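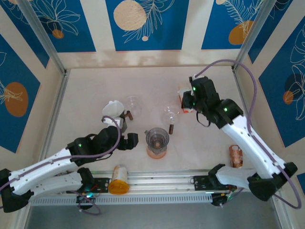 Print
E-mail

The Left Shoes

The shoes came on a Thursday, and Baltasar Durán signed for them without opening a carton. He had been selling footwear at Wong for long enough to believe that a carton with a picture of a shoe on the side contained shoes. In the strict sense he was right.

They were Ultetti loafers, oxblood, with a leather sole and a small brass bit across the front that looked like it belonged on a very short horse. Mrs. Wong had bought them from a closing warehouse over the phone. She had bought more than 600 of them, and she had paid so little that she'd hung up quickly in case the man changed his mind.

"Loafers," she told Baltasar. "For fall. Put them in the window."

He put one in the window. Then he reached into the box for its partner, to lean against it at the angle he liked, the heel of one resting on the toe of the other as though the shoes had been talking and one had grown tired. The partner was also a left.

He tried another box. Left, left. He sat down on the fitting stool, the slanted kind with the rubber ramp, and opened boxes until the floor around him was covered in tissue paper. Then he went up the back stairs to the office.

"They're all lefts," he said.

Mrs. Wong did not look up from her adding machine. "All?"

"The ones I opened."

"Then you don't know all."

This was the kind of remark that had kept her in business through two recessions and a flood. Baltasar went back down and opened the rest. It took him until closing, and the streetlights on Protora Avenue were on by the time he got to the last carton. He found no rights. He did find a sandwich wrapper and a glove, and the glove was a left too, which he thought was laying it on a bit.

The warehouse phone rang and rang. Mrs. Wong held the receiver away from her ear so he could hear it.

"Somebody has the rights," she said.

"Maybe they never made them."

"Somebody has the rights, Baltasar, and he's sitting in a room full of them feeling just like you."

He doubted this. He had never met anyone in the trade who felt just like him. He was fifty-one years old and had narrow, elegant feet, size eight, of which he was privately vain. He owned eleven pairs of shoes and rotated them on cedar trees. He had once walked out of a wedding because the groom was wearing squares. It had been his brother's wedding, and there was still some feeling about it.

Over the next week, customers came in for the loafer in the window. It was a beautiful loafer. Baltasar would bring out a box, kneel, slip the shoe onto the left foot and let them look at it in the low mirror. People's faces changed. They turned the foot out and they turned it in.

"And the other one?" they would say.

"The other one is on order."

He said it so often that he began to picture it: the other one, on its way, crossing some wet country by train.

In October a man walked in off the avenue at ten past five, took off his hat, and asked whether the loafer in the window came in an eight. He was a large man with a soft voice, and he gave his name as Domingo Herrera, as if he were checking in at a hotel.

"It does," Baltasar said. He knelt. He held out his hand for the left foot.

Mr. Herrera gave him the right.

"The other one, please, sir."

"I only need the one," said Mr. Herrera. "The other one I've got." He opened the paper bag he was carrying and took out a loafer, oxblood, with a brass bit. It was a right. It had been polished by someone who either loved it or had a great deal of time.

Baltasar stayed where he was on the ramp of the fitting stool. He was aware of the radio in the back, and of the bus going by.

"Where did you get this?" he said.

"Nolliter."

Nolliter was the other shoe store. It was across the river, next to the bank, and it had carpet. Mrs. Wong had not spoken its name in years, referring to it when she had to as "the carpet people." Their shoes came with a little card that told you about the shoes. Baltasar had crossed the bridge once to read one of these cards, wearing sunglasses, and had been helped right away by a young woman who called him Mr. Durán.

"They sold you one shoe?"

"They gave it to me. They've got a whole basement of them. The fellow said I could have it if I'd quit asking about the left." Mr. Herrera wiggled the toes of his sock. "Then my sister saw yours in the window. I don't like to ask, but what do you get for just the one?"

The tag in the box said 98 dollars. Baltasar had never been asked to divide by 2 in the course of a fitting, and found he didn't care for it. He excused himself and went up the back stairs.

Mrs. Wong listened to all of it. Then she took off her glasses and cleaned them on her sleeve.

"The carpet people," she said.

"A whole basement."

"What did they pay?"

"He didn't say what they paid."

"They paid more than I did." This seemed to settle her. She put the glasses back on. "Sell him the shoe. Ninety-five."

"For one?"

"He got the first one free. Where else is he going to go?"

Baltasar considered the justice of this on the way down and could find nothing wrong with it except that it was terrible. He told Mr. Herrera the price. Mr. Herrera thought it over, looking at his foot.

"That's a lot for a left," he said.

"It's a very good left."

It was, too. Mr. Herrera stood up in the pair of them and walked to the door and back. They squeaked a little, on different notes. Baltasar watched the heels strike and the leather fold where it ought to fold, and he felt something he had not felt since the cartons came. He would have let the man have it for nothing. He rang up ninety-five dollars and put Mr. Herrera's old shoes in the bag.

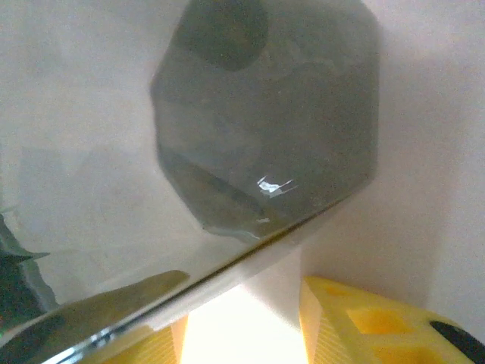
Dark gray, against off-white.

After that somebody had to telephone Nolliter, and Mrs. Wong said it would not be her. It went on not being her for nine days. Baltasar later learned that at Nolliter they had drawn straws, that the manager had drawn the short one, and that he had gone home with a cold.

So it was Baltasar who went. He wore his black cap-toes, the ones with the new laces, and he carried one loafer in a shoe bag under his arm. The young woman met him on the carpet. She had her hand behind her back.

"Mr. Durán," she said.

"I believe we have something of yours," said Baltasar.

"I was going to say that."

"You can say it if you like."

She brought her hand around. They set the two shoes side by side on the glass counter and stood there looking down at them. An old man who had been trying on slippers came over in one slipper to look as well.

"Who keeps the pairs?" she asked. "I mean, after. Do they go to your side or our side?"

He hadn't thought about it. Mrs. Wong would have. Mrs. Wong, he was sure, was up in the office at that moment with the adding machine, working out what one store could decently charge another for a foot.

"Could I see one of those cards?" Baltasar said. "The ones you put in the box."

She opened a drawer and gave him one. He read it standing up, all the way through, and then he turned it over, but there was nothing on the back.

"Who writes these?" he said.

"I do."

"You've got 'supple' in here twice."

"I know," she said. "They're very supple." She picked up the left one and bent it to show him.

Print
E-mail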